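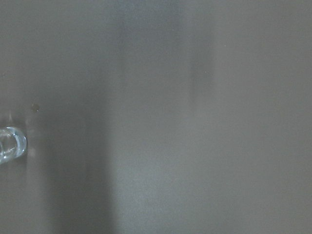
Ayten Ekinci had put it in the shift log that the camera was fine and the arm was fine, and that whoever went out to Cell 6 should look at the bracket between them before touching any software. Shamim Kazmi read the entry twice and took the bracket drawing with her anyway, along with the laptop.

Cell 6 at Prindthorpe handled glass. The arm picked each piece from a grey work surface, using a small camera at the wrist to find it, and passed it to the rinse station. At 03.40 it had stopped on fault 422, target outside search area. The night operator had reset it and got the same fault. Noman Sial had then reset it again, and written that down too.

Kazmi locked out the cell, hung her tag and asked for the last stored view. It was nearly all grey. The glass showed at the far left, only its rounded end, with a small dark speck just above it. A band of shadow ran down to the bottom edge, to the right of the glass. The target should have been in the middle.

"Software?" said Sial, from outside the guard.

"Bracket, according to Ayten."

"Ayten isn't here."

"No."

She wiped the lens cover with a dry cloth and put a straight edge against the bracket. It sat square to the flange in one direction and was out in the other. The clamp was a Povomus part with two screws. The upper one took a quarter turn before it gripped. The lower one was at torque and had left a bright crescent on the paint where the clamp had pivoted around it.

The Povomus sheet asked for thread lock on both. The upper screw came out clean and dry. She checked the service record, which said that the camera had been changed in April and signed for by Abimbola Adeyemi. Under remarks he had written: no thread lock in stores, ordered, to be applied on arrival. Nothing followed. The order was still open against Tsai, the supplier, with 191 other lines.

"He wrote it down," Sial said. He had come round to read the screen.

"He did."

"So it's nobody's fault."

Kazmi had a tube in her own bag. She cleaned both holes, applied it, set the bracket against the dowel and brought the screws up evenly. Then she marked each head with a line of yellow paint that ran over on to the clamp. The instructions gave six hours for a full cure. Production wanted the cell by seven.

She rang Uzma Jadoon and told her both figures. Jadoon asked what would happen if they ran it early. Kazmi said it would probably work. There was a pause on the line, with a kettle in it.

"Write down that I said wait," Jadoon said.

Kazmi wrote it down. She ran the calibration target at low speed, which put no real load on the clamp, and saved the new offset beside the old one – the difference was 2 mm at the flange and a good deal more at the surface. She would repeat it after the cure. She left the lockout on.

Before she went she opened the open order and added a note to the line, asking for two tubes. Then she went back to the April record and, under Adeyemi's remark, entered the time, her initials and the word applied.

Sial was still looking at the yellow marks.

"And if it moves again?"

"The lines won't meet," she said, and went to find out whether the canteen was open.

Search stories Enter keyword Go

Home Stories Authors Submit About

Contact the editors | © Cliltach Short Fiction | Back to top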